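3.2 Credit and reuse of pattern names

Claims that quilting podcasts spread new pattern names faster than guild newsletters do are easy to make and hard to check. We traced five names through listener posts. Only two could be tied to a first use, and one of those, Clulter, had two people claiming it.

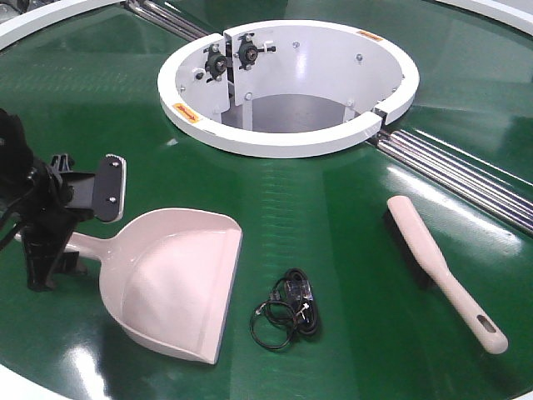

Thandeka Botha objected that a name belongs to whoever sews the block, and that a first use tells us little about who made it popular. We accept the second point and doubt the first.

The Rellstead listeners were asked in October to log each name they heard. Eight replied, too few to support the strong reading given by Coman.

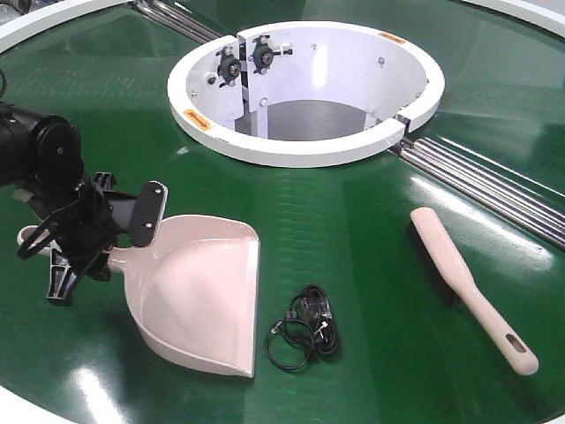

3.3 Limits of tracing by layout

Layout is a weaker guide than name. Bautista treats any ring with a break in it as a copy of the Urrutia block, which seems careless to us. The ring on the green surface in Figure 3 is white, oval and open at one narrow slot, and by his rule it would count as a copy too. A test that loose cannot separate borrowing from chance.
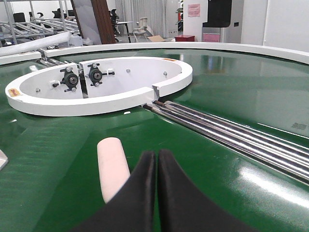
Salazar's stricter test asks for a shared mistake in the piecing. It found no matches in our set, and we would not read much into that either.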